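4. What the lists call things

4.1 The stand problem

The two inventories were compiled by people who never met and would probably not have got on. Gernton's list is terse to the point of rudeness. El Sherbiny's runs to full sentences, some of them with feelings. Together they gave us 1,129 entries, of which 958 survived once duplicates, blank lines and a lunch order had been removed. From these we drew 400 for coding by hand, a task for which the first author has since been thanked in several places, this being one of them.

We had expected disagreement over costly items. A centrifuge has a maker and a serial number, and on the whole it was called a centrifuge. The trouble lay at the cheap end of the cupboard. A flat base with an upright rod in it appears in our sample under 19 different names, including retort stand, ring stand, clamp stand, support, upright, "pole (heavy)" and, in one Gernton entry, simply "the other one".
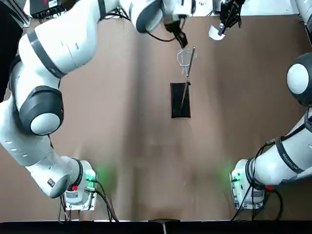 Regional habit accounts for a part of this. Staff who had trained in Britain wrote "retort stand" almost without fail, although few of them could say when they had last seen a retort. Those who had learnt from American textbooks preferred "ring stand", whether or not a ring was present. The Ondell site, which had hired from both traditions, solved the matter by ordering under one name, storing under another and writing off under a third. Its books therefore show a steady supply of stands that arrive and are never used, alongside a second supply that is constantly breaking without ever having been bought.

4.2 Parts and wholes

A stand comes apart, and so does its entry. Does the rod belong to the base? Gernton thought so and gave the pair one line. El Sherbiny listed rods and bases separately, under R and B, and kept a further heading for rods whose bases had gone missing. When we asked why there was no matching heading for bases, we were told that a base without a rod is a doorstop and comes under Fittings.
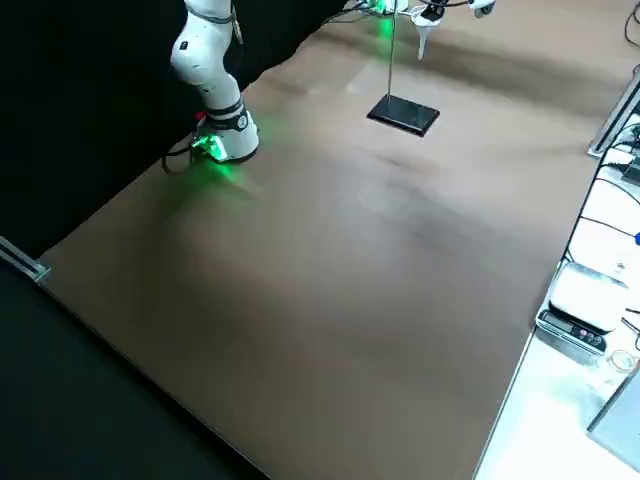 Such choices look like fussiness until the yearly count. Where the pair is one item, losing the rod loses the item, or else loses nothing, depending on who is holding the clipboard. Where the two are listed apart, a single missing rod is a single missing rod, and the total can be trusted by anyone with the patience to read it. The separate listing was the more accurate of the two and by a wide margin the less popular. Driss Kamel, who kept the El Sherbiny list for most of the period, described it to us as "correct, and therefore mine to do".

The same split turns up in household inventories, where a teapot and its lid may be parted on paper long before anyone drops either. We take up the comparison in Section 6, with fewer teapots than one reviewer asked for. 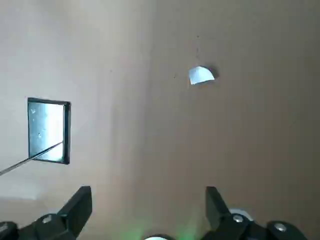 Figure 1. Thin metal rod crossing in front of a small black-framed mirror.

4.3 Words for place

Both lists have a column for location, and both compilers treated it as a chance to express themselves. Room numbers were used in the early pages and then dropped. In their stead we find "back", "far back", "usual", "with the others" and "ask". Entries of this last kind were by some way the hardest to code. They do tell us that the writer expected to be there when the question came up.

Gallero, the software brought in one February to replace both lists, allowed only a fixed menu of places. Staff went along with it by choosing the first option every time, so that on paper the contents of three buildings came to rest in a single ground-floor cupboard. The old lists stayed in use underneath, in pencil.

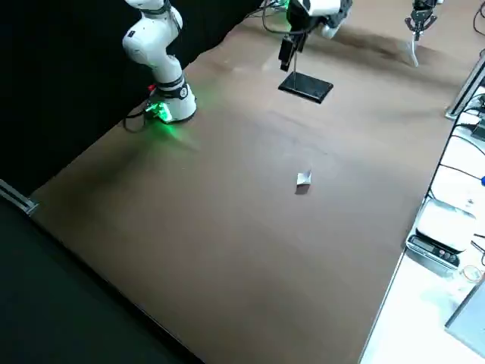 Figure 2. Brown tabletop with a robot arm at the left and a black curtain behind.

We coded location in four broad groups: room, furniture, neighbour (an item placed by reference to another item) and person. Agreement between coders was good for the first two. For the neighbour group it was poor, mostly where an item's neighbour was itself described as being next to the first item. These pairs were left in the sample and given a code of their own, and they are treated in the next section together with the entries marked "see above" at the top of a page.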